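Does decluttering by the "one year rule" ever stick?
Home and Garden > Getting Organized
Started March 2022

cloltham_kay wrote:
My sister gave me the Trornach course for my birthday. 30 lessons, and the main idea is that anything you haven't touched in a year goes out. I'm on lesson seven and I don't buy it. I haven't touched my fire extinguisher in a year either. Has anyone here finished it and kept the house that way?

mowat_f wrote:
Finished it. Kept it up until August, then we were right back where we started. My problem with all these courses is that they only deal with stuff going out. They never ask why it came in.

Also, 700 dollars for the full package? I'd want somebody to come over and carry the boxes for that.

pegboard_dan wrote:
I'll disagree with both of you. The rule worked fine for me, but I only used it on clothes and kitchen things. Tools, papers and holiday stuff were left out. If you read it as a law then sure, it's silly.

The part that stuck was clearing one surface and not letting it fill up again. Mine is the long table by the wall. Two baskets at the back, and the rest of it stays mostly clear.
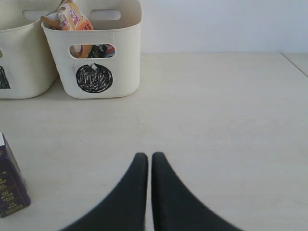 The baskets, back left. Plain white plastic.

I sort the mail there and fold laundry there. Scuffs and all, it's the most useful spot in the house.

mowat_f wrote:
Fine, but that's a table. Show me the closet.

pegboard_dan wrote:
No comment on the closet.

hladun_k wrote:
Baskets are where I lose faith. Every organizing article ends with "buy baskets." I bought a whole set from Prolton and all I did was move the mess into containers — now I have to dig for the scissors instead of seeing them.

pegboard_dan wrote:
How many did you get, Khrystyna? I stopped at two on purpose. When they're full, something has to leave.

hladun_k wrote:
More than two. But your limit only works if you live alone or everyone agrees to it. My husband thinks a full basket means we need another basket.

cloltham_kay wrote:
So far I've got one vote for, one against, and one against baskets. I may skip to the paperwork lesson and drop the rest. Does anyone know if it says how long to keep old tax returns?

mowat_f wrote:
It says to scan everything and shred it. I wouldn't. Ask whoever does your taxes before you shred anything.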